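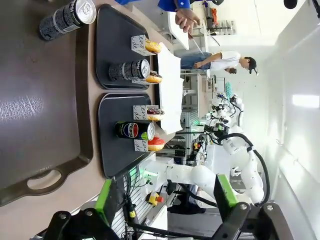 Search this knowledge base
All categories
Go

Clirow Help Desk: Ticket log
Card reader and till printer losing connection, Brircombe café counter
Status: resolved
6 minute read

Reported problem

The counter at our Brircombe café has a till, a card reader and a receipt printer. Since the new router went in at the start of September, the card reader has been dropping out several times during the lunch service. The till screen says "Reader not found", and the sale has to be cancelled and rung up again. The printer sometimes stops at the same moment, but not always. Drinks and cakes are mostly bought one or two at a time, so a queue builds up quickly when a payment has to be done twice.

The other counter, at Pemard, uses the same till software and the same kind of reader and has no trouble. We have not changed anything on the till itself.

First reply from support

Please tell us:
- which version of the till software you are on (Settings, then System)
- whether the reader is joined to the till by cable or over wifi
- whether the guest wifi and the till share one network name
- the time of the last few failures

Please don't reset the reader to factory settings yet. It wipes the local log and we would like to see it first.

Reply from site

Version 5.4 on both tills. The reader and the printer are both on wifi. The router was set up with one network for everything, so customers are on the same one as the till. The last failures were at 12.10, 12.25, 12.50 and 1.15. There was nothing before noon and nothing after two.

Reader log attached.

Support notes

The log shows the reader asking for its address again each time it drops. It waits, gets no answer, and then the till gives up on it. When it does get an answer it has often been given a different address from the one it had before. The till looks for the reader at the old one and doesn't find it.

This fits with failures at busy times only. The router hands out addresses from a fixed pool, and phones joining the café wifi use them up. Each phone then keeps its address for a full day, even if the owner was in for a few minutes. We asked the site to look at the size of the pool and the lease time on the router's admin page.

Reply from site

Pool is 108 addresses. Lease time is 24 hours. At half past twelve the page said the pool was full. Most of the entries are phones that are no longer here.

Step 1: shorten the lease

Site was asked to change the lease time to one hour, save, and restart the router after closing. Till, reader and printer were switched off first and turned back on in this order: router, till, printer, reader. Wait for the steady light on the router before starting the till.

Result: better but not cured. One dropout the next lunchtime, at 12.40. Printer was fine throughout.

Step 2: fixed addresses

We asked for the reader, printer and till each to be given a reserved address outside the pool. On this router the page is under Network, then Reservations. The hardware address of the reader is on the label on its underside. The printer's can be found by holding the feed button while switching it on, and it comes out on the test slip.

Site reported that the router refused to save the reader's reservation and showed "Invalid entry". The address had been typed with dashes, and this router only takes colons. It saved once they were changed.

On the till, under Settings, Devices, the old reader and printer entries were deleted and added again by address. Choosing "Find automatically" at this point puts the old fault back, so it was left off.

Result: no dropouts at lunch. However, the printer now printed each receipt twice.

Step 3: double receipts

The printer had been added by address, but an automatic entry for the same printer was still on the second page of the device list. The till was sending every receipt to both. Second entry deleted. Single receipts confirmed.

If you have followed these steps and have the same problem, scroll to the bottom of the device list. On version 5.4 the second page has no heading and is easy to miss.

Step 4: separate guest wifi

Site was advised to put customers on their own network. The router has this built in and it is only switched off by default. The guest network was given a new name and the password on the main one was changed, so that phones which had the old password saved would not rejoin it.

Two things needed the new password afterwards: the stock tablet in the back room and the music player. The tablet had been forgotten and showed yesterday's stock until it was put back on. The reader also had to have the new password entered by hand, and it will only accept it with the charging cable plugged in.

Reply from site

All working. We have had 4 full lunch services with no cancelled sales. There is one question left over. The Murakami order screen in the kitchen is slow to show new orders, with a gap of several seconds. It did this before the router was changed as well, so it may be nothing to do with it.

Support notes

The order screen checks for new orders on a timer and does not wait to be told. The timer is set on the screen itself, under Display, Refresh. It can be brought down to 2 seconds. Any lower setting is ignored.

Site changed it from 10 to 2 and is happy with it.

Pemard has the same router on order. Site has asked for the reservations to be set up there before the swap, and a new ticket will be opened for that. This ticket is closed. Replying to it within 5 working days will open it again.

Contact support | © Clirow | Back to top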